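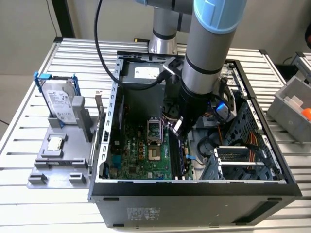
4. Memory and processor

Do section 3 first (side off, tower laid flat, inside facing up). If the side panel is still on, go back a page.

Have to hand: the memory sticks in their bags, the processor in its plastic shell, thermal paste, wrist strap, small cross-head screwdriver. Phone torch if the room is dim.

CAUTION: mains lead OUT, not just switched off at the wall. Then hold the power button in for 8 seconds. Don't open the power supply itself, ever. Nothing in there for you.

4.1 Strap on, clip to bare metal on the case. Not to paint.

4.2 Tuck the loose power cables out of the way of the board. Don't unplug any you haven't noted down. Masking tape and a biro will do for labels.

4.3 Find the processor socket. Lever down and out, then up. Bracket lifts with it. Leave it up.

4.4 Processor out of its shell, held by the edges only. Line up the little corner arrow with the mark on the socket, and the two notches. Lower it straight down. No sliding, no pressing. If it rocks, lift it off and look again.

CAUTION: never touch the socket contacts, not with a finger, a cloth or canned air. One bent contact and the board is scrap.

4.5 Bracket down, lever down. Some resistance is normal. A crunch is not, stop there.

4.6 Paste: one blob the size of a grain of rice in the middle. Don't spread it. Cooler on, screws in diagonal order, a few turns each, till snug. Plug the fan lead back in.

4.7 Memory. Open the clips at the ends of the slot. Match the notch in the stick to the ridge in the slot, it only goes one way round. Push both ends with your thumbs untill the clips close.

Note: one stick only? Use the slot nearest the socket, unless the leaflet for your board says otherwise. Two sticks, matched pair please, both from the same Jarkis pack if that's what you were sent.

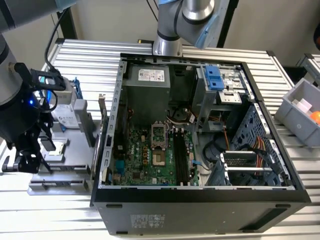 Ju-won Ji asks for the memory to go in before the cooler on smaller cases, as the big Ollier cooler overhangs the first slot and you end up taking it off again and wasting the paste. Fair point. If yours is the big Ollier, do 4.7 and then 4.6.

4.8 Check before closing up:
Lever fully down
Fan lead on
Clips shut at both ends
No screws loose in the case (tip it and listen)

4.9 Hard drive goes in next, see section 5. Leave the side off for now, and the mains lead out.

If it wont start later on:
Beeps, no picture: memory not seated. Power off, lead out, back to 4.7.
Fan spins then stops: check the processor power plug, then the fan lead.
Message 41 on screen: fan not detected. Page 47.

Anything else, ask In-ho Ko at the Vulgate desk, afternoons only. Have the number off the case label ready.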